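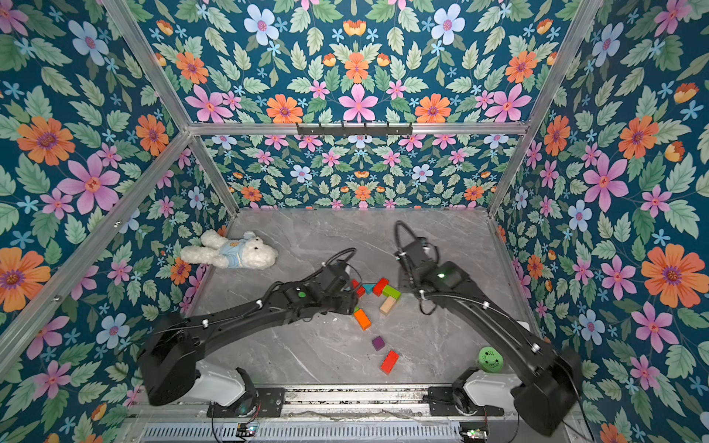
Blocks, bear and the flowery paper

Plain wooden bars - worth the money or not?
Toys and Play > Building and stacking
Started by mossy_kettle, September 24, 2022

mossy_kettle wrote:

I'll start by saying I didn't want to like these. I've read too many pages telling me that a bag of painted sticks will teach a child patience, balance and the whole of geometry, and I don't believe a word of it. They are bars of wood with paint on. Some of them haven't even got the paint on.

They're the Llorente bars, the small bag, and I've had them since March. The colours are red, green, orange, purple, a teal, a light blue and bare wood. I'm not giving marks out of anything but I wanted to put down what I think before somebody's birthday comes round and I get asked again.

The good: they stack. They don't smell of anything. No bits to snap off.

The bad: the price, for what is timber cut into short lengths. Also the leaflet, which is by a Begoña Calvo and is very pleased with itself. It has a page on "first closed shapes" and claims that bars laid end to end will "find their own circle". They will not. They are straight. You get corners whatever you do, and what you end up with depends on how much you fiddle. Mine looks like a heart that's been sat on.

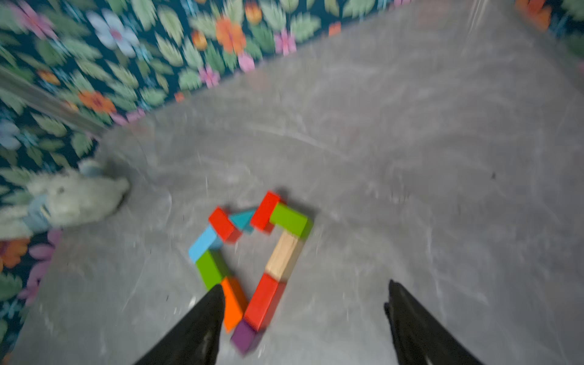
Re: Plain wooden bars - worth the money or not?
pettigrew_lane wrote:

I quite like your squashed heart. I'd have stopped there too.

But I don't think you can hold it against the leaflet. If you make every corner the same you get something close enough to round, and with ten bars the corners are pretty gentle. Yours has some sharp turns and some hardly at all, and there's that teal one tucked in under the red. Of course it's lopsided.

What I would hold against it is the idea that a small child is going to do it at all. Mine would lay two, put one in the bear's lap and go off to find a biscuit.

Re: Plain wooden bars - worth the money or not?
mossy_kettle wrote:

The corners being even is exactly what the leaflet doesn't say. It says they "find" it. Nothing finds anything. I'd have respected it more if it said "this is fiddly, put the ends together and nudge".

Agreed on the biscuit.

Re: Plain wooden bars - worth the money or not?
DunnockDave wrote:

Can I ask about the paper? Everyone's talking about blocks and there's a great wall of pink and orange flowers behind them. Is that the Truson one? My sister had it in a downstairs loo and you came out feeling you'd been shouted at.

More to the point, I don't see how anyone is meant to look at small coloured things with that going on. There's an orange flower up there far bigger than any of the blocks.

Re: Plain wooden bars - worth the money or not?
mossy_kettle wrote:

It is Truson, yes, and I'm fond of it. It's on a dark teal so it doesn't shout as much as you'd think. It's the white-ground version that shouts.

And you don't play on the walls, you play on the floor, and the floor is plain grey. Well, grey with a bit of marble pattern. A red block on that floor is about as easy to see as anything gets.

Re: Plain wooden bars - worth the money or not?
DunnockDave wrote:

It's overhead as well though, isn't it? Back, sides and over the top. I make that a flowery box.

The light blue block I'll grant you might be hard to lose on the floor, but hold it up against those pale blue flowers and see how you get on.

Re: Plain wooden bars - worth the money or not?
harriet_of_hulport wrote:

I run a toy library in Hulport and we've had both these bars and two sorts of cheaper ones, so I'll put my oar in (sorry, this will be long).

I've gone off the word "quality" when it comes to blocks. People ring up and ask if they're quality blocks. What they mean is will the paint come off, and the truth is that paint comes off everything in the end if it's knocked about enough. The Llorente ones chip at the corners like anybody else's. The bare wood ones look the best for longest because there's nothing on them to chip, and you'll notice they're the ones nobody photographs for the box.

What does matter is whether they're cut true. Stand one on its end. If it rocks, they've been cut in a hurry. If it stands, you've got a decent block and I don't care whose name is on the bag. The cheapest ones we had rocked, every one, and the children worked it out before I did and only ever used them lying flat.

As for the wallpaper, I'm with Dave. I'd go mad. But I've never known a child complain about a pattern, and the grown-ups who tell you that busy walls spoil their play are usually selling beige things.

Re: Plain wooden bars - worth the money or not?
pettigrew_lane wrote:

"Selling beige things" - yes! I was told to paint the whole room oatmeal. I asked what for and was told it was calming. It calmed me right out of the shop.

Mossy, do yours stand on end?

Re: Plain wooden bars - worth the money or not?
mossy_kettle wrote:

They do. I've just tried a handful on the kitchen table and none of them rocked, which I admit is a point to Llorente. Still not worth what I paid.

The other thing I meant to bring up is groups. The leaflet wants everything sorted by colour before you start, with a little picture of tidy rows. I've never seen it happen. What happens is there's a lot near the bear, and then a purple one off by itself in the middle that somebody treads on. I've stopped trying to fix it. If they're all on the floor and none of them is under the cooker then that's tidy enough for me. 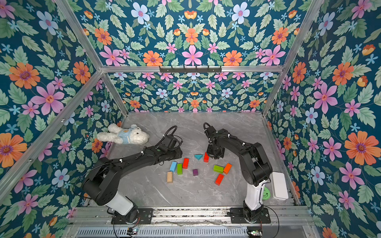
Re: Plain wooden bars - worth the money or not?
oldclogs wrote:

Read the whole thread and I still can't see why anybody pays for these. A length of planed batten, a saw, a sheet of sandpaper and an afternoon. I made up to 100 of them one winter for the grandchildren and it cost me less than a fish supper.

Food colouring if you must have them bright. Mine were left plain.

Re: Plain wooden bars - worth the money or not?
harriet_of_hulport wrote:

How did you get the ends square, clogs? I've had a few home-made sets given to us and I'd say one in three was any good. The rest leaned.

Food colouring also comes off on wet hands, and toddlers' hands are never anything else. We had a pink bench for a year.

Re: Plain wooden bars - worth the money or not?
oldclogs wrote:

Mitre box. And I threw away the ones that leaned. I'll give you the food colouring, that's why I left them plain.

Re: Plain wooden bars - worth the money or not?
DunnockDave wrote:

So we're agreed that the bare ones are best and everything else is a swizz. Good. What do people keep them in? The bag ours came in split along the seam and I've been using a biscuit tin, and the noise when it gets tipped out on a hard floor is something else.

Re: Plain wooden bars - worth the money or not?
mossy_kettle wrote:

Don't use a tin. I don't use the bag either, the drawstring is hopeless.

I've got grey plastic for mine and I'm not going to pretend it's lovely. It's scratched to bits. Long white scuffs all over, criss-cross in places, and it shows every one of them when the light's on it. It also collects crumbs and specks from I don't know where. I've wiped it and they come back. But the blocks can be heaped in any old how, you can get at them, and it doesn't clang.

People say get the Clomus tubs as they "resist marks". I'd like to see one after a year of wooden corners being dragged about in it. I don't believe there's a plastic made that doesn't scratch, and I'd sooner scratch something cheap.
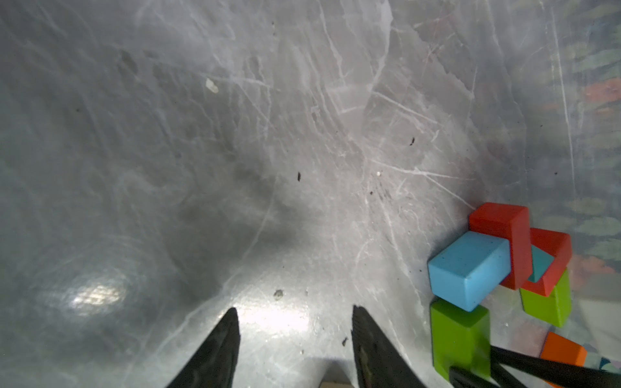

Re: Plain wooden bars - worth the money or not?
clomus_convert wrote:

Somebody has to stick up for Clomus. Had mine for ages and the inside is nowhere near that bad. There are marks, yes, but you have to look for them. I think a lot depends on whether grit gets in. Those dark specks in yours are what's doing it, if you ask me, and the blocks are getting the blame.

Tip it out over the bin once a week and give it a rinse. Dry it properly before the wood goes back.

Re: Plain wooden bars - worth the money or not?
mossy_kettle wrote:

With that user name I don't think you're a neutral party.

Grit might be fair. I'm less sure about once a week. I have other things to rinse.

Re: Plain wooden bars - worth the money or not?
harriet_of_hulport wrote:

Grit does do it, we found the same with the train track box. But I wouldn't spend extra on a tub. Ours are the ones the greengrocer was chucking out and they're scratched all over and not one family has ever sent one back.

I would say don't let the blocks go away damp, whatever you keep them in. The bare ones go grey along the grain and then you can't shift it.

Re: Plain wooden bars - worth the money or not?
pettigrew_lane wrote:

Going back to the start, I've got a niece turning two and a budget that isn't enormous. The bag of 12 is about what I'd meant to spend. Yes or no? I don't want a lecture about geometry.

Re: Plain wooden bars - worth the money or not?
oldclogs wrote:

No. Batten.

Re: Plain wooden bars - worth the money or not?
harriet_of_hulport wrote:

Yes, but second-hand, and stand a few on end before you hand the money over.

Re: Plain wooden bars - worth the money or not?
mossy_kettle wrote:

Second-hand, same as Harriet says. Bin the leaflet. And put a bear in with them, she'll play with that first.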